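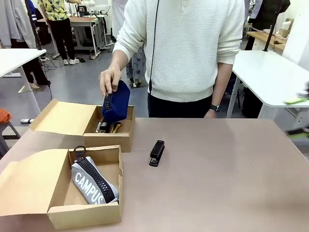 Makora shared workshop publishes build files for bench-top packing arm
18 June 2022

Makora, the members' workshop in Ellwood, has released the full build files for Predia, a bench-top arm that sorts small items into cardboard boxes. The release covers the drawings, parts list, wiring diagram and control software, and is free for home builders to use and change.

Predia was designed and assembled on the workshop's own benches. Work on the current version began in April, after the first version proved too flexible at the elbow. The arm now uses a shorter forearm and a stiffer base plate. It runs from a single mains supply, and all joints can be reached with ordinary hand tools.

The parts list has 34 lines. Bought new, the parts cost about £1775, of which the motors are the largest share. Printed parts can be made on any printer with a bed of 219 mm or more.

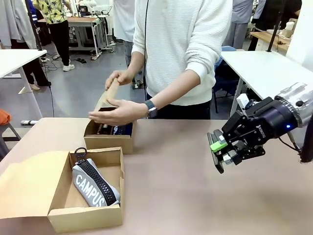

Soft goods remain the hardest load. A fabric pouch changes shape when it is gripped, and a zip can catch on the rim of the box. The control software therefore includes a slow approach mode, with a separate grip limit for cloth – both can be set from a plain text file. Open lid flaps must be entered by hand as areas to avoid.

Motion logs are supplied with the software. The present set holds 3377 short recordings of packing and unpacking, stored by item type. Builders who add their own are asked to keep the same file layout.

The motor driver boards follow an open design by Kendis, a small electronics group, and are described in a separate note. A revised cable guide for the wrist is being tested and will be added to the files when finished.

Build files and assembly notes can be requested from the Makora workshop desk, Ellwood. Printed copies of the wiring diagram are available at the desk during opening hours.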